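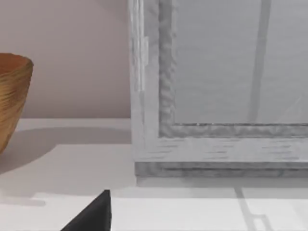 Golden brown bowl, tabletop, pale wall behind.

Studio and hanging checklist, with my comments
5 minute read

I do this walk-round before every open studio at Skarkau, and Araba Agbeko asked me to write it up properly because my handwritten version had tea on it. I paint, she makes prints, and we share the long room on the first floor. The list is the one I filled in on Oct 18, 2020, so the comments are about that visit. Pinch whatever's useful!

1. Wall fixings and hanging wires
OK, with one redo. I tug every canvas down and then sideways, quite rudely. The big estuary painting had a D-ring working loose on the left (my own fault, I'd used the short screws again) so it came down and went back up with longer ones. Anything wider than my arms gets two hooks, never one in the middle.

2. Picture glass
OK. Araba's framed linocuts were all sound apart from a chip in the corner of the smallest, and that's now in the cupboard with tape across it. Do run a gloved finger along the bottom edges too, that's where I always miss them.

3. Solvents and oily rags
NOT OK on first look, OK by lunch. Two jars of white spirit without lids, one of them mine. Rags go in the metal bin with the foot pedal, and the bin gets emptied the night before visitors come. I'd love to say I always remember. Lids now on, jars on the low shelf, windows open for an hour.

4. Easels
OK. The old radial easel has a wing nut that slips, so it's folded up behind the plan chest until I find a new one. The other six stand firm. Check the legs are splayed the whole way, as they look fine when they aren't.

5. The etching press
OK. Bed wound to the middle, pressure off, handle tied with cord. Araba ties it with a knot I can't undo, so no child is going to manage it either. Blankets off and hung up.

6. Blades and gouges
OK after a hunt. There should be 10 lino tools in the roll and I could only find nine, then the last one turned up in the sink under a sponge (horrible place for it). Scalpels are in the locked drawer and the key is on the hook inside the cupboard door.

7. Lights and leads
Needs watching. The clip-on spotlights get very hot, so they want a good hand's width from any paper. One extension lead crossed the doorway and I've rerouted it along the skirting. The kettle has its own socket now, after last October when we lost every light in the room halfway through the afternoon.

8. Floor and stairs
Needs doing. Third stair from the top has a lifting tread edge. I've put yellow tape on it and rung the building office. Dried paint on the floorboards is fine, fresh paint isn't, and linseed oil is a skating rink.

9. Way out
OK. Both doors open fully. I had to shift the drying rack, which had crept over as it always does, and the fire blanket was hiding behind a rolled canvas.

10. Insurance
Our cover for finished work in the room is £3,555 and I hadn't looked at that since we moved in. With Sofia Figueiredo's three panels here on loan from the Pimholm show we're over it, so I've asked for a new quote. If you borrow anybody's work, please ring first and hang second. I did it the other way round.

Still to do before the doors open: stair tread, wing nut, new sponge. Araba is bringing the guest book and I'm making the flapjacks.

Recent posts
Stretching a big canvas on your own
Sofia Figueiredo's harbour panels at Pimholm
Cleaning brushes after a long gap
Sketching days in Clenulville
What I learned from the Fonseca print fair

Contact the studio | © Skarkau Studios | Back to top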